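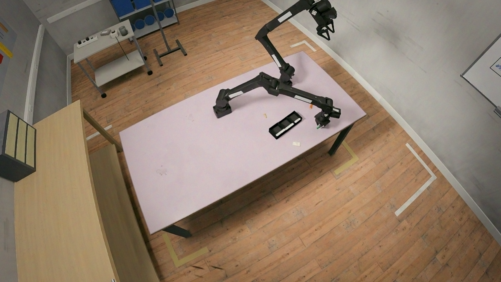
Figure 4-1. Bench scene in the Drendunier viewer. Arm A is low over the right part of the table with the green part at its fingertips; Arm B is raised past the table edge with its fingers open.

4. Setting up the two-arm bench scene

4.1 Scope

This section covers loading the bench scene, checking the layout, homing both arms and running the first tray task. It applies to Dukau Robotics Club members preparing entries for the simulated division of the Wavimia student challenge. Installation of Drendunier and creation of a club account are covered in Section 2. Operation of the physical arms in the Ojala workshop is covered in Section 9 and requires a separate sign-off.

4.2 Before you start

You will need:

Drendunier, club build 78 or later
The scene package bench_two_arm
The team configuration file from the shared drive
A wired mouse (trackpads are workable but slow for camera moves)

Note: Builds earlier than 78 load the scene without the floor tape. The layout check in 4.4 cannot be completed on those builds.

4.3 Loading the scene

1. Close any other scene. Two open scenes share one controller port and the second will not connect.

2. Select File, then Open Package, then bench_two_arm.

3. Wait for the status bar to read READY. On the lab desktops this takes almost 112 seconds on first load. Later loads are faster.

4. Set the camera preset to OVERVIEW. The wooden cabinet should be at the lower left of the view and the whiteboard at the right.

5. Open the team configuration file. The team name appears in the title bar when the file has been accepted.

If the title bar stays blank, the file has usually been edited in a word processor. Re-save it as plain text.

4.4 Checking the layout

The table, cabinet, trolley and shelving are fixed objects and cannot be dragged. The tray and loose parts are free objects. They keep whatever position they had when the scene was last saved, so check them at the start of every session.

1. Confirm that a yellow floor mark is visible at each of the two table legs on the camera side. The table datum is taken from these marks.

2. Confirm that the large white corner mark is visible on the open floor to the right, near the wall. This is the spectator camera datum.

3. Confirm that the black tray lies diagonally on the table, with its upper end pointing right. Its compartments must be empty at start-up.

4. Confirm that the tan part is to the left of the tray and the small orange part is near the right end.

5. If a free object has ended up on the floor, use Scene, then Reset Free Objects. Do not type coordinates in by hand.

Note: The grey smudge on the left portion of the tabletop is part of the surface texture. It was kept because it gives the vision module something to reject. Do not mask it in your team's code – the judges' copy of the scene has it too.

4.5 Arm naming

Throughout this manual, Arm A is the arm whose links pass in front in the OVERVIEW preset. Arm B is the arm whose lower links are partly behind it. The names follow the configuration file and must not be swapped, even if your program uses Arm B as the primary.

Older handouts by Jarmo Laitinen use "left" and "right" instead. Those names depend on the camera preset and have been withdrawn.

4.6 Homing

CAUTION: Home Arm B first. If Arm A is homed while Arm B is low, the elbows can meet and the run is logged as a collision. Collisions count against the team's practice record.

1. In the Arms panel, tick B only. Press HOME.

2. Wait for the B indicator to turn solid.

3. Untick B, tick A, and press HOME.

4. Set the speed limit to 200 for both arms. The unit is millimetres per second at the tool point. Novice accounts are held to this limit and the field is greyed out.

5. Press SAVE POSE. Name the pose with the team code and the word home, with no spaces.

4.7 Parking Arm B

The first task uses Arm A alone. Arm B must be parked clear of the table for the whole run.

1. Select Arm B and load the pose park_high.

2. Press MOVE and watch the run from the OVERVIEW preset. The arm should go up and to the left, then bend back to the right.

3. Check from the OVERVIEW preset that the gripper is hanging beyond the table edge, over the floor. At some zoom levels it will be partly or wholly outside the view. Use the SIDE preset to see it properly.

4. Lock Arm B with the padlock button. 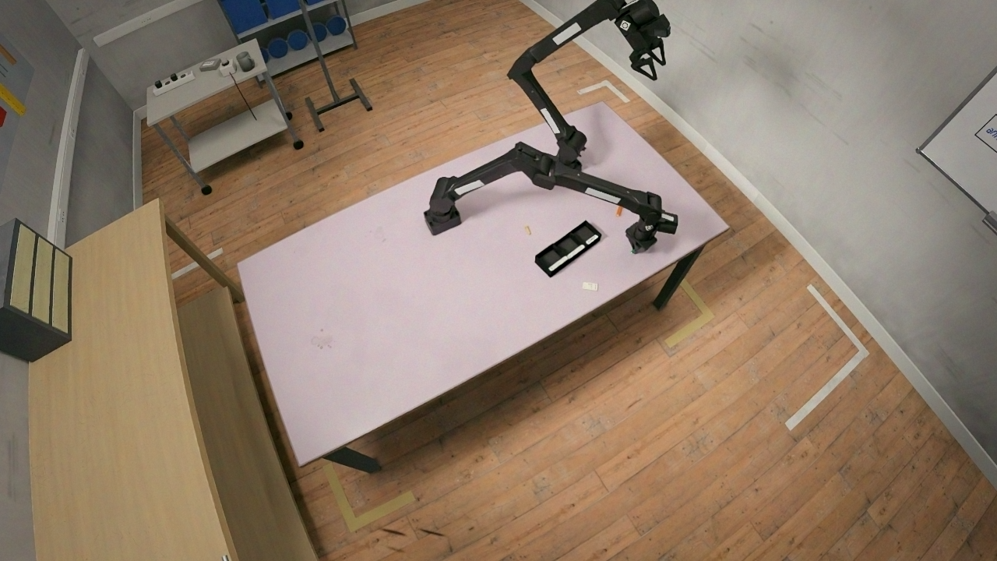
Figure 4-2. Arm B extended beyond the table, Arm A hovering just above the tabletop near the right edge. The tan block is left of the three-compartment tray.

4.8 Running the tray task

The task is to place one loose part in a tray compartment and return to the hover position. Any compartment is accepted for practice. For assessed runs, the compartment is given on the task card.

1. Load tray_single from the Tasks menu.

2. Choose the part from the drop-down list. Start with the tan block. The orange part is smaller and is best left until your grasp offsets are set.

3. Move Arm A to the hover position, with the gripper clear of the tabletop.

4. Press DRY RUN. The planned path is drawn as a line. It must not cross the links of Arm B.

5. If the line is clear, press RUN. Keep the pointer over STOP until the arm has returned.

6. Press END TASK and enter the result in the team log, including failed attempts.

Note: A run is cut off at 290 seconds. The timer starts at RUN and does not pause when STOP is pressed.

CAUTION: Do not drag free objects with the mouse while an arm is moving. The physics step may throw the part off the table, and the log will show it as dropped by the gripper.

4.9 Faults

Gripper closes beside the part. The grasp offset is wrong or the part has been moved since the last scan. Rescan before changing the offset.

Tray shifts during placement. Approach height is too low. Raise it in small increments and repeat the dry run.

Arm B will not move. It is still locked from 4.7. Release the padlock.

Dry run line not drawn. The camera preset is set to WRIST. Change to OVERVIEW or SIDE.

Viewer freezes on RUN. Save the log file before closing the viewer and send it to Oskari Lehtinen with the build number. Logs are overwritten on restart.

Section last revised 28 February 2024. Sections 5 and 6 will be reissued in August with the new task cards.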